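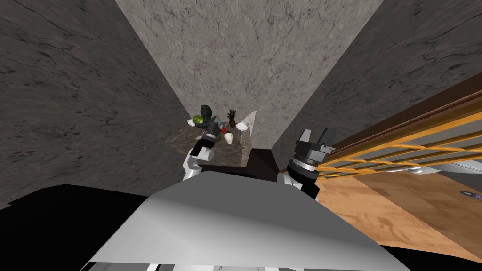 Brostis pauses kitchen robot trial after arm faults, says little about why

Thursday, October 17, 2024

Brostis has halted the home trial of its two-armed kitchen robot after a fault that left one arm moving when it should have been locked, the company said in a short notice to customers.

The notice describes the problem as "a limited hold-state irregularity." In plain terms, an arm that had been told to stay put drifted toward the counter while the other arm was working. Brostis logged the fault 33 times before it stopped the trial. In 2 of those cases the gripper struck glassware. The company says no one was hurt.

That is a strange record for a machine that was sold to trial households on the strength of its testing. Brostis has said since spring that the control software, called Sukolska, completed 1000 simulated kitchen sessions without a collision before it went near a real home. The sessions were run in computer-rendered rooms where the robot reached for fruit, bottles, cups and stemmed glasses on a stone countertop.

The company has not said whether the drifting arm ever showed up in those rooms. It also has not said what it counted as a collision. A summary given to trial customers lists 681 of the sessions as "completed with correction," a phrase it does not define. Asked what was corrected, and by whom, Brostis replied that the term was "internal."

Nurdale, which supplies the arm joints, says its hardware is not to blame. In a statement it said the brakes on returned units engaged normally and that the command to release them came from the software. Brostis disputes this and says the returned units were tested without a load in the gripper.

Both claims could be checked against the joint logs. Neither company has agreed to publish them.

Bogdan, a testing lab hired by Brostis last week, will review the fault, though its report goes to Brostis first and may be shortened before customers see it. The lab declined to discuss the terms of the work.

Trial households have been told to switch the robots off at the wall and keep children away from the arms. An update is promised in November. Brostis is still taking deposits for the retail version, and as of Thursday morning the order page carried no mention of the fault.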